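Varkar Sortierboxen, 2er-Set und Einzelboxen

Ich gebe es zu: Ich bin ein Schubladen-Stopfer. Jahrelang flogen bei mir Fläschchen, Tuben und angebrochene Päckchen durcheinander, und wenn ich etwas gesucht habe, habe ich erst mal alles ausgekippt. Irgendwann im Mai hatte ich genug davon und habe angefangen, für unseren Shop nach Boxen zu schauen, die ich selbst jeden Tag benutzen möchte. Hängen geblieben bin ich bei der Varkar-Reihe von Trornbridge (und ja, ich habe inzwischen viel zu viele davon zu Hause).

Die Boxen sind oben offen, man greift einfach rein. Deckel gibt es extra, ich lasse sie im Alltag aber weg. Mein Tipp zum Einsortieren: erst mal alles auf den Tisch, auch wenn das wüst aussieht! Dann nach Sorte in die Boxen, Fläschchen zu Fläschchen, Päckchen zu Päckchen, und was übrig bleibt, kommt in die nächste Runde.

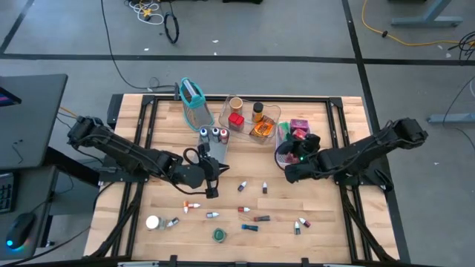 Sortieren am Holztisch: durchscheinende Boxen in Grau und Blassrosa, dazwischen eine klare mit gewelltem Rand. Vorne liegen noch kleine Flaschen und Tuben.

Durchscheinende Boxen mag ich besonders gern, weil ich von der Seite sehe, ob noch was drin ist. Bei ganz klaren sieht man natürlich mehr, dafür auch jedes Chaos. Ich mische die Farben und merke mir zum Beispiel: Rosa fürs Bad, Grau für alles, was in die Küche soll. Klappt sogar beim Rest der Familie, meistens jedenfalls.

Was ich nicht so toll finde: Hohe Flaschen kippen gern, wenn die Box halb leer ist. Da hilft der Einsatz Inga, ein schlichter Steg zum Einklemmen. Und in die Spülmaschine würde ich die Boxen nicht stellen, lauwarmes Wasser und ein Lappen reichen völlig.

Kurz die Daten:
Länge: 374 mm
Breite: 200 mm
Inhalt der Packung: 2 Boxen, Farben frei wählbar
Zubehör: Einsatz Inga, Deckel Venex
Bestellnummer: Varkar 52

Den Deckel Venex bestellt ihr bitte einzeln dazu, der liegt dem Set nicht bei. Einzelboxen gibt es auch, die Farbe könnt ihr im Bestellfeld eintragen.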